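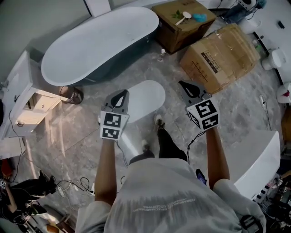 Pluvia Sea Kayakers, minutes of the early summer members' meeting
June 26, 2026, upstairs room at the boathouse

Minutes taken by me, Colleen Després, with a pen that gave up halfway through the trailer item, so if you said something brilliant about axles and it isn't in here, please email me and I'll add it.

We had 26 members there, which is a very good turnout for us (the pie may have helped). Apologies came in from the four who are still out at Jernalholm and from both of our pool session coaches. Start was a little after seven because the folding chairs were locked in the gear cage and the code had been changed. The new code is on the members' page. Please stop texting me for it!

Minutes of the last meeting

Agreed, with one correction. I had written that the spring paddle went clockwise around Fashola Island. It went counterclockwise, and three separate people wanted that on the record, so now it is.

Matters arising

The light over the slipway has been fixed. The hose has not. Dale has bought a connector and it was the wrong size, and he has bought another connector. The lost blue drybag from April still hasn't been claimed. It has a pair of wool socks and a paperback in it, and I'm going to keep it in the office until September and then the socks are going to whoever wants them.

Trip report: Jernalholm weekend

Since half of that group was missing, Priya read out the notes they'd sent and filled in the parts she'd been there for before she had to drive home. They launched from the gravel beach on the south side, as the concrete ramp by the store is slick with weed and the parking is now two hours only. The crossing went well with a light breeze behind them. The wind went around to the northwest after lunch and they decided to camp in the first cove and leave the point for the next day, which everybody at the meeting thought was the right call. I was very happy to hear it, having been one of the people who did go around the point in a northwest wind some years ago and spent the next hour being quiet and scared.

Some useful stuff for anyone planning the same trip: the creek behind the first cove was running but low, so carry water in. There is a newish wooden platform that takes two tents if you're friendly. The seals are on the outer ledges again, so please stay wide of them and don't stop for photos.

Ruben asked whether the group had filed a float plan. They had, with me, and I'd like to say again how nice it is to get one that has everybody's phone number on it and not only the leader's.

Trip calendar for the rest of the season

We spent a long time on this one. The evening paddles stay as they are, leaving from our dock and back before dark. A few people would like a slower group and a faster group, and a few people (me included) worry that we'd end up with a fast group, a slow group and one person in between all by themselves. We're going to try it for July only. Each group needs its own leader and its own radio, and if we only have one leader that evening, we go as one group at the speed of the slowest boat.

The big one is the Fashola circumnavigation in September. Marcy has offered to lead it and has already done an alarming amount of work on the tide tables. There was some back and forth over whether to start at the town beach or the old ferry landing. The town beach has bathrooms and the ferry landing has a much easier first mile. Nine people voted for bathrooms, eleven for the easy first mile, and the rest were eating pie. So, ferry landing. Marcy will post a sign-up sheet and she'd like people to have done at least 2 of the longer day trips this summer before they put their name down. That's a firm request and I think it's a fair one. If you're not sure whether something you did counts as a longer day trip, ask her and not me, I'm far too soft.

The trailer

Oh, the trailer. Okay. The inspection found that one of the bearings is badly worn and the lights only work when they feel like it. We had two choices in front of us. We could repair it, at a quote of $1350 for the bearings, wiring, two tires and a new winch strap, or we could look for a newer used one. Hal had been to see one for sale and reported that it was long enough for our tandems and had also been sitting under a tree for several years.

I said I'd like to repair ours, as I know where all its bad habits are. Hal said I say that about everything in the boathouse. Ruben pointed out that we can pay for the repair out of what we have now without touching the boat fund, and that settled it for most people. Proposed by Ruben, seconded by Hal, carried with one against. Nadine voted against because she thinks we'll be back having this same talk in two years, and she asked me to write that down so she can wave it at us.

Nobody is to tow it until it's done. Cars with roof racks for the next two trips, please, and let me know how many boats you can take.

Paddles and other gear

The Travex paddles came and people have been trying them. Opinions vary! The lighter one is popular with the smaller paddlers, and two of our bigger members find it fluttery. They're in the rack by the door, with a clipboard hanging next to them. Write your comments on the clipboard. Don't write them on the wall, whoever that was.

Spray decks: we have five decent ones and a heap of sad ones. I went through the heap with Priya and we've tagged the ones that should only be used in the pool. Orange tag means pool only. Grab loops must be out and visible every time, and leaders are going to start checking this on the dock before anyone launches. I know it feels fussy.

Please rinse everything. Really rinse it, inside the hatches too. The sand in the rear hatch of the yellow tandem could have filled a window box.

Rescue practice

We've done one evening so far, and it was great fun, and cold. We had several people come who hadn't been out of their boats on purpose in years, and I was one of them. My reentry was not a thing of beauty but I got there on the second go, with Dale hanging on to my bow and shouting encouragement. Next one is in July off the sandy end of the beach. Bring dry clothes, something warm to drink and a friend with a sense of humor. Marcy wants to run towing as a separate session and asked who has a tow belt they trust. Four hands went up, so she's going to bring spares.

New members

Three people have joined since the last meeting and all three were in the room, so we clapped and they looked mortified. They'll each get paired with someone for their first two outings. If you'd like to be one of those someones, put your name on the sheet by the kettle.

Any other business

Geoff asked whether dogs can come on evening paddles. We had a lively few minutes on this. For now it's up to the leader on the night, and the dog needs its own life jacket.

Nadine reminded everyone that the changing rooms need sweeping after use.

Hal would like his thermos back. It's green with a dent.

Actions

Colleen: book the trailer in for repair, chase up the radio batteries, keep the blue drybag safe
Marcy: sign-up sheet for Fashola, date for the towing session
Dale: hose connector, third attempt if needed
Ruben: pay the trailer bill once it's in
Priya: type up the Jernalholm notes for the trips page
Everyone: clipboard, rinsing, sweeping

We closed at ten past nine. Next meeting is in September, same room, and Geoff has said he'll bring the pie.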